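Colby internet outage drags into second day, carriers point at each other

July 25, 2026

Most of Colby was still without a working internet connection Saturday morning, after a backbone link between the city and the Colelach exchange went down overnight Thursday into Friday. Mobile data is up in parts of downtown. Slow, though.

Dridano, the regional carrier that runs the link, says its equipment is fine and the trouble is upstream. Woldemariam, which sells it transit capacity, says it's routing traffic as normal and sees no fault on its side. Neither company would give a time for a fix.

Network monitors show 104 blocks of addresses dropped out of global routing tables at once. 7 came back Friday afternoon, then vanished again. That pattern usually means a routing problem or a deliberate shutoff, less often a cut cable. Dridano denied switching anyone off on purpose.

The two firms have been in a billing dispute since June, when Woldemariam raised its transit rates. Dridano called the increase "unworkable" at the time and said it was looking for a second supplier. It hasn't named one. Asked whether the dispute had anything to do with the outage, both declined to coment.

Card payments are the big problem. Several gas stations went cash only Friday and at least 2 grocery stores closed early. The city's online permit and billing pages are unreachable, late fees are waived until service is back. Emergency calls run over a seperate network and are not affected, the city said.

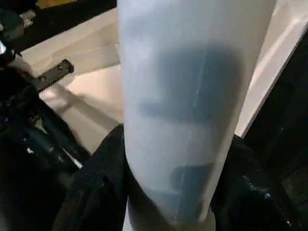 Frosted cylinder with darker blue shapes showing through its wall.

Some customers on smaller providers stayed online the whole time, their traffic goes out by a different path through Colelach. Dridano said it asked one of those providers to carry part of its load, capped at 100 gigabits, and was waiting on an answer.

State regulators said they had requested routing logs from both companies. A status call is set for this evening. We'll update when there's more.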